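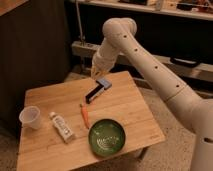
Small square table has become where everything lives. Where does it all go?

Posted by Judik, 07/10/2019

We have one small square table, light wood, butcher-block style top, and it has turned into the household's lost and found. Current residents: a carrot, a tube of what I'm going to call toothpaste, a plastic cup, and a green bowl with nothing better to do. I clear it, I go to bed, and by breakfast it has a new cast. I paid Jaltwood 737 dollars for this table and I'd like to see it now and then. Is there a system that doesn't involve buying more furniture? The whole apartment is 600 square feet, so a "drop zone" in the hall is out. The hall is the drop zone.

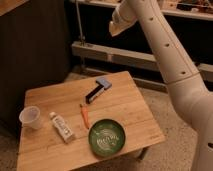

Replies

Butt

Get a basket.

Stekivgate

A basket is how you end up with a carrot in a basket. I had one by the door until May, and what was at the bottom I'd sooner not discuss.

Sort by room before you sort by anything else. The carrot goes to the fridge, tonight please. Toothpaste goes to the bathroom. The cup goes wherever its brothers are. Take one trip per room and don't put anything down on the way, especially not on another table.
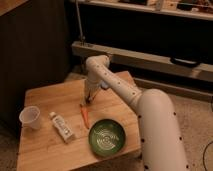
The bowl is your real problem. A shallow bowl on a table looks like an invitation, and people will put keys in it, then receipts, then a battery that may or may not be dead. Either give it one job (fruit, say) or put it in a cabinet. Mine held 4 foreign coins and a button for years, and I defended it to guests.

On the wood itself - wipe up toothpaste while it's fresh. Damp cloth, then a dry one, going with the grain. If it has already set, soften it with the damp cloth for a minute and lift it off with an old plastic card. Skip the steel wool.

Judik

Carrot is in the fridge. The bowl is under review. Thanks, and Butt, I already own a basket. It's full.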